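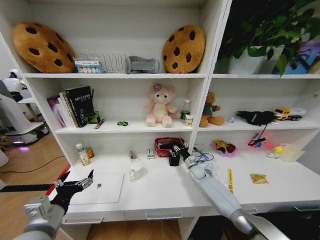
斯卡尔提雷奥社区中心家庭活动室置物架完成整理 即日起恢复开放

搜索 请输入关键词

阅读时间:约5分钟

2020年3月13日,星期五

扎克科姆(Zakcombe)讯 斯卡尔提雷奥(Skaltireo)社区中心今日发布通知,位于主楼一层的家庭活动室已完成置物架及桌面区域的整理工作,即日起按原定时间向登记家庭恢复开放。活动室内的图书、毛绒玩具和桌面用品可照常使用,借用手续另有调整,请各登记家庭留意。

本次整理由中心家庭服务部负责,部门主管玛丽特斯·奥坎波主持,服务专员乔蒂·潘迪协助。工作内容包括物品清点、分类归位、标签更换以及借用登记册的核对。据家庭服务部公布的数字,活动室及相邻储物间在册物品原为1,205件,经核对后保留1,031件,另有107件转交比克斯(Bikex)分馆使用,其余因破损或配件缺失予以注销。注销物品的明细已存入中心档案,登记家庭如有需要,可向服务台申请查阅。

活动室的白色开放式置物架下方连有一张白色桌面,是该室使用最为频繁的区域。架上现存放有直立摆放的图书、两只曲奇造型的靠垫、一只粉色泰迪熊、一只身穿绿色上衣的棕色泰迪熊以及一辆黄色玩具卡车,右上方格内放有一盆绿叶植物。桌面上备有白色长方形托盘和红色编织篮,供家庭在活动期间临时放置小件物品。

奥坎波在通知中表示,置物架沿用开放式格局,不加装柜门。“活动室的使用者多为学龄前儿童及其家长。开放的格子便于孩子自行取放,也便于家长看清物品的位置。我们征求过登记家庭的意见,多数家庭希望保留这一做法。”她同时指出,开放式置物架对归位的要求较高,家庭服务部今后将在每个开放日结束后检查一次,并于每月末核对登记册。

根据新的存放规定,图书集中放置于中层左侧,书脊朝外;毛绒玩具按格摆放,不得堆叠;靠垫使用后应放回上层,不宜留在地面。绿植由工作人员统一浇水和修剪,请勿自行移动花盆。儿童自带的水瓶、文具和玩具可以暂放于架上,离开时请一并带走。活动室关闭后仍留在架上的个人物品,将由服务台代为保管,保管期至5月底。

关于借用手续,通知列明如下:

图书每户每次限借2册,借期为两周,可续借一次。毛绒玩具仅限室内使用,不再外借。玩具车及其他带轮玩具请在铺有地垫的区域内使用。托盘和编织篮属桌面固定用品,请勿带离活动室。登记册改由服务台统一保管,借用和归还均须由成年家庭成员签名。此前已外借的毛绒玩具,请于下次到访时交还,中心不收取逾期费用。

潘迪介绍,此次核对过程中发现部分图书的登记编号与实物不符,主要是早年由维埃拉(Vieira)阅览室移交的一批图画书。该批图书已重新编号并更换书标,原借阅记录继续有效。家长如发现手中图书的编号与借阅单不一致,可直接到服务台更正,无须另行填写申请表。

转交比克斯分馆的物品以拼图、积木和硬页图书为主。比克斯分馆负责人雷纳尔多·加朗表示,分馆的儿童角此前可用物品较少,这批物品将在完成清洁和登记后陆续投入使用,具体日期由分馆另行公告。持有斯卡尔提雷奥社区中心家庭登记卡的居民,可凭同一张卡在分馆使用上述物品。

登记家庭代表米莱娜·马纳洛参加了整理方案的意见征集。她建议在置物架各层增设图文标签,方便尚不识字的儿童辨认。家庭服务部已采纳该项建议,标签由美工专员普林塞丝·贝尔蒙特设计,定稿后分批张贴。在标签到位之前,工作人员将在开放时段协助儿童归位。

关于物品捐赠,中心重申,目前暂不接收毛绒玩具和大件玩具。图书捐赠须事先与服务台联系,经家庭服务部确认品相和适读年龄后方可送交。请勿将捐赠物品直接放置于活动室门口或置物架上。未经登记的物品不列入借用范围,中心亦不承担保管责任。

家庭活动室开放期间,儿童须由成年家庭成员全程陪同。室内不得饮食,瓶装饮水除外。请勿让儿童攀爬桌面或置物架,较高处的物品应由成年人代为取放。如发现架体松动、物品破损或标签脱落,请及时告知当值人员。

中心理事会定于5月听取家庭服务部关于活动室使用情况的报告,届时将一并审议储物间的改造方案。登记家庭对存放规定和借用手续如有意见,可在此之前以书面形式提交至服务台,并注明登记卡号和联系方式。

(斯卡尔提雷奥社区中心家庭服务部供稿)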